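Jan 17, 2024
Heron sim, kitchen runs, Gutness build

Still don't believe the pass rate. The summary sheet says the counter task failed 2 times overnight and both got filed as "policy error", which is the label everything gets when the person filing wants to go home. I went back through the logs with Oriana this morning and neither one looks like the policy to me.

What the logs show: the grip force channel jumps to 999 and sits there. 999 is our own fill value. It means no reading came back. The safety check is meant to treat it as a fault and stop the arm, but Vicente's filter clips anything over the limit down to the limit first, so the check sees a high but legal number and lets the arm carry on. On the real cell at Stitedbridge that would be an arm moving with no force reading at all. I don't care that it was only sim.

Thomas says the fill value can't get through on hardware. He may be right. He said much the same in July about the joint limit flags and we lost 2 days to those.

Wrist view and room view, same kitchen:

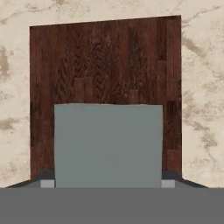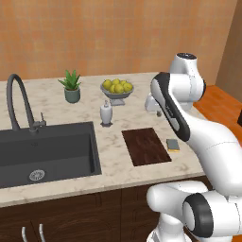

Second complaint, separate from the first. The stop we do have is tested by a script that sends a clean fault on an idle arm. Of course it passes. It has never been run with the arm under load, or with the fault arriving in the middle of a move. Josefina wrote 4 cases for exactly this and they were marked "later" in the Quiroga tracker. I have moved them back to open.

Tried this afternoon: took the clip out and replayed the first failed run. Arm stopped at the bad reading. Replayed the second and it stopped too, but a good deal later than I'd expect – the message seems to be queueing behind the camera traffic. Not sure yet. Could be my machine, which was also building at the time. Needs doing again on a quiet one before anybody quotes it.

Emiliano wants to ship the clip fix on its own and call the ticket closed. I said no. A late stop is still a fault and I want the delay measured first.

To do
- relabel both failures as sensor dropout
- fill value to become a proper status flag (Vicente)
- Josefina's cases, with the arm moving
- repeat the second replay with cameras off
- ask Thomas to show me on the hardware, with the sensor lead pulled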